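Do You Need an Insulated Cup? I Have Doubts

20 May 2019

Print this post | E-mail this to a friend

My sister-in-law gave me a double-walled cup for my birthday and told me it would change my mornings. I have now heard this from three separate people about three separate brands, and at this point I'd like to see some evidence.

The claim on the box of mine (an Eltik, the middle size) is that coffee stays hot for six hours. Hot is not defined. I looked on the box, on the folded paper inside the box and on the company's website, and nowhere does it say what temperature they consider hot. You can promise anything for six hours if you get to pick the finish line afterward.

So I did what I usually do and got out the kitchen thermometer. I poured coffee at 200 degrees into the Eltik with the lid on, and the same amount at 200 degrees into the thick diner mug I've had since we lived in Barkthorpe, with a saucer on top to be fair to it. Both stood on the counter by the window. I wrote down the numbers on the back of an envelope, which I then threw out with the recycling, so you'll have to take my word for some of this.

The cup won. I'm not going to pretend it didn't. By lunchtime the mug was at 74, room temperature in our kitchen, and the cup was still warm enough to drink if you weren't fussy. But I don't drink coffee at lunchtime that I poured at breakfast. Does anyone? I finish a cup in twenty minutes, and in twenty minutes the mug does fine. I'm being sold a solution to a problem that belongs to long-haul truckers and people who fish.
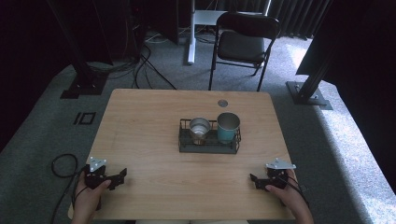
Then there is the lid. Every one of these things has a lid with a slider, and every slider has a groove under it, and milk gets into the groove. The paper says "top rack dishwasher safe." I ran it on the top rack for a week and then pried the slider off with a butter knife, and I will spare you what was under it. I now wash it by hand with a little brush I had to buy separately. Nobody in Wellutham stocks the brush, so it had to be shipped, and it cost more than a mug would at the thrift store.

People tell me metal doesn't change the taste. I'm less sure. With coffee I can't really tell, and I suspect those who say they can are guessing. With tea I think there is something, a thin sharp note at the end, but I knew which cup I was drinking from, so that's not worth much. My husband offered to pour for me so I could try it blind. I got it right four times out of six, and a coin might have done the same.

What bothers me most is the argument that they're better for the planet. Maybe so, if you buy one and carry it for years and hand it across the counter every time. The people I know who own one own five. They got one at a conference, one from the bank, one because the color was nice. I saw a post on a home-goods forum asking which cup to buy, and it had 1321 replies. I read a depressing number of them. Hardly anyone asked the poster what was wrong with the cups already in the cupboard.

The reviews don't help either. Most of them seem to be written the day the package arrives. "Love it, haven't used it yet, five stars." I went looking for anyone who'd owned theirs for a long time and found one man with an Oshima who said the seal had gone in the second year and he'd kept using it anyway – he had simply stopped tipping it. That was the most useful review of the lot.

I'll admit to one good use. On the early train in September, when it's dark and the heating hasn't been turned on yet, I'd rather have the metal cup than not. It fits in the side pocket of my bag and so far it hasn't leaked – so far. The rest of the year it lives at the back of the shelf behind the gravy boat, and I drink my coffee out of the diner mug with the chip in the handle.

If you have one you've used every day for five years, write and tell me how the lid is holding up.

Print this post | E-mail this to a friend

Recent posts

The trouble with "serves four"
I timed the quick-boil kettle
Are wool dryer balls doing anything?
Paper towels, again
What the warranty on our toaster covers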